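# Learning from the hand, one room at a time

At Brullgate, a robot's education starts with people doing chores. They carry a hand-held gripper with a wide-angle camera on it, and what the camera records becomes the lesson.

Edeltraud Ostermann's group wanted to know what makes those recordings useful. The usual answer is more of them. Her team split the question in two: how often a task is repeated, and how many different places it is repeated in.

They gathered over 3,000 short recordings of people picking up, moving and putting down household things. One control program was trained on recordings from a single room. Another had the same number, spread over five. Both were then tried on a robot arm in a room neither had met.

"The first one was very good at home," says Jianhua Qiu, who ran the trials. "Move it down the corridor and it reached for things that weren't there."

The program trained across five rooms did better on every task but one — folding a cloth, where both did badly.
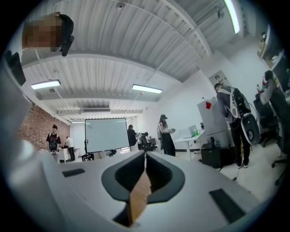

## Busy rooms

Suqin Wan thinks the background matters more than people expect. A fisheye lens takes in walls, lights, furniture and anyone who happens to be near. Train in one place only and the program may lean on those details to work out where it is.

Her next test leaves the recordings alone and changes how they are chosen. She picks a small set with the most varied surroundings and trains on that. So far it has matched the full set on three tasks out of four.

There are limits. All the rooms were indoors and well lit, and the robot used the same gripper fingers as the people. A second round, with a partner lab at Vastham, begins in November and will include kitchens with poor light.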